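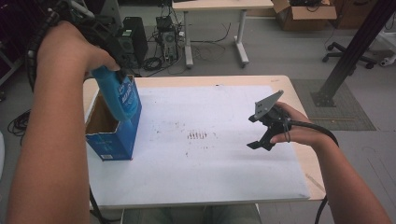 Abla Harb wrote on Tuesday:
> I do not see why we must change the supplier of the refill station. The Golex
> soap is fine and people in our building know it. If we ask them to bring back
> empty bottles and then also learn a new product, they will do neither.
> Also the price in your table is per canister and not per litre, please check.

Dear Abla, dear all,

Thank you for reading the table so carefully. You are right, the price was per canister. I have corrected it and the new version is in the shared folder, second sheet. Per litre the difference between Golex and Zotitz becomes much smaller than I wrote in February, and I am sorry for the confusion.

I still prefer Zotitz, for one reason only. They take the empty canisters back when they deliver, and Golex asks us to bring them to the depot ourselves. Last year we filled 3051 bottles at the station and the canisters stood in the bicycle cellar until somebody had a car. I was this somebody three times and I would like to stop.

About the people in the building I partly agree. A change of soap is a small thing, but the smell is different and some neighbours are sensitive to it. My proposal is that we order 2 canisters from Zotitz, unscented, and put them next to the old soap for one month. Then everybody can try – and we can see which one is empty first.

The labels are a separate question. Those we have now come off in the dishwasher. Arancibia prints better ones but the minimum order is 1000 pieces, and we have 209 households. Does anybody know another building which would share the order with us?

Please write back before the weekend if you are against the trial.

With kind regards,
Your neighbour from the third floor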